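Posted in August | Reviews by Marjan | Filed under Locks and Keys

We use cookies to remember your reading preferences. By staying on this page you agree to this.

The Pritberg brass padlock, and a word for its little black cousin

I have owned a great many padlocks over the years, most of them bought in a hurry at a hardware store ten minutes before closing, and I can't say I ever gave one of them a proper thought until the shed lock seized up last winter and I stood there in my slippers with a can of spray oil and a flashlight in my teeth. That was a Husar, by the way, and it had given me many good years, so I don't hold it against them. But it did send me looking for something I could take apart and clean on my own kitchen counter, and that is how I came to the Pritberg.

The Pritberg is a plain block of brass with a steel shackle that comes all the way out. I know that sounds like a small thing to get excited about! Most of the padlocks I've had let the shackle swing on one leg while the other stays put in the body for good, and when grit gets down into that hole you are left poking at it with a pipe cleaner and hoping. With this one you open it up, undo the small retaining screw down inside, and the whole U lifts away, so you can get a cotton swab into both holes and see what you're doing. The first time took me the better part of an evening (I was watching a movie at the same time, and I dropped the screw in the rug). Now I can do it while the kettle boils.

For comparison I bought the Presten as well, a small black padlock with a shackle that stays attached. It's lighter in the hand and it looks rather smart, I think, and I've had it on the garden gate since spring. It opens with a nice clean snap. If you never plan to take a lock apart, and I suspect most sensible people don't, it will do you very well and you'll save a little money too.

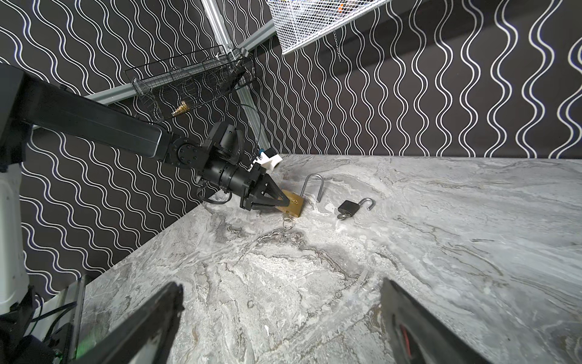 Dorrit wrote in after my first few notes on these two to say that a shackle that comes out is one more thing to lose, and that she would take the black one every time. She also thinks brass is too soft for a lock that knocks against a metal gate all day, and that I'd be sorry by next year.

Well, she has a point about losing things, and I should know. My answer is to keep the parts in a saucer while I'm cleaning, and to do the work on a hard, flat surface where nothing can roll into a rug. As for the brass being soft, mine has picked up a few fine scratches and I find I like it better for them. It has gone a bit darker where my thumb sits. If that sort of thing bothers you, a wipe with metal polish brings the shine back, although you'll want to keep the polish well away from the keyhole.

Now the rings. The Pritberg's keys come on a little silver split ring, and I'm sorry to say it's a miserable thing, thin and springy, and I broke a fingernail getting the spare key off. I swapped it the same afternoon for one from Fisia, a packet of 100 that cost me less than a sandwich and will surely outlive me. The thin wire ones are fine for a single tag or a luggage label. For a set of house keys that gets thrown into a bag every day, please get something thicker.

The turning of the key is where the Pritberg won me over for good. It's smooth and a little slow, and there's a soft push at the end of the turn that tells you the shackle is free, so even in gloves on a dark evening I know where I am. The Presten is quicker but the key has to be just so, and more than once I've stood at the gate jiggling it with a bag of groceries over my arm. A puff of dry graphite helped. Oil, I have learned, only collects more dirt, and I wish I'd known that in my Husar days.

Two small complaints before I stop. The leaflet with the Pritberg is printed so faintly that I had to take it to the window, and the drawing of the retaining screw has it going in from the wrong side. And the shackle can go back in either way around, but it only locks one way, with the notched leg on the left as you face the keyhole. I spent a whole Wednesday morning convinced I'd ruined it. A dab of nail varnish on the correct leg has saved me from doing that again.

I'd buy the Pritberg again for the shed, and the Presten is staying on the gate until it gives me a reason to move it. I'm trying a combination lock from Husar on the bike next, and my neighbor has already asked to borrow it.

Contact | Copyright, all reviews remain with their author | Back to top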